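Trunbridge Workshop Users, minutes of the March meeting

Present: 13, plus one who came for the biscuits and stayed.

1. Minutes of the last meeting. Agreed, with a sigh.

2. Wire sorting. The marble-patterned top still has green and yellowish wire on it in a tangle. Teal basket and white basket remain at the back.

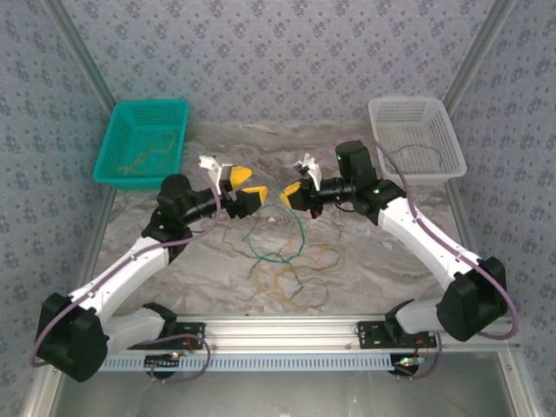

A motion to buy a third basket was lost. Members felt two were enough to argue over. The label maker is still out on loan to Pradari – second reminder to go.

3. Wallpaper. One member asked again who chose it. Noted again.
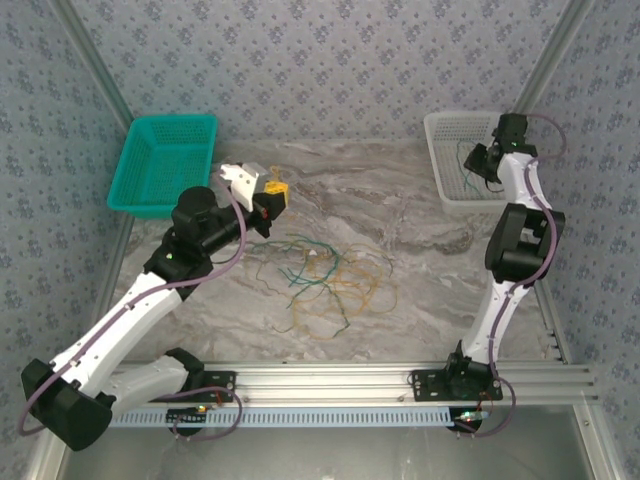

4. Supplies. Tronon has quoted for 300 cable ties. The quote for 4000 was cheaper per tie and was declined on grounds of storage and sanity.
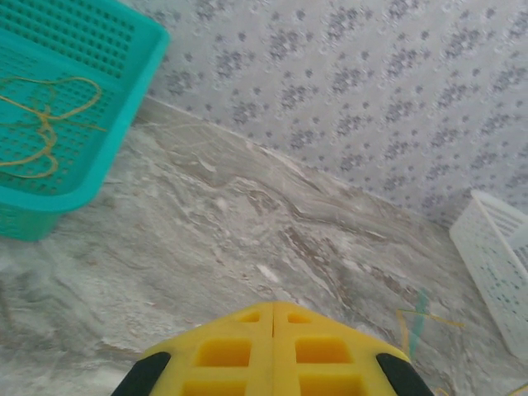 Action: ties to be ordered before the MacBrayne open evening. Tangles to be teased apart by hand, no scissors.

5. Any other business. Locker 31 will not open. It was closed at 8:40, as was the meeting.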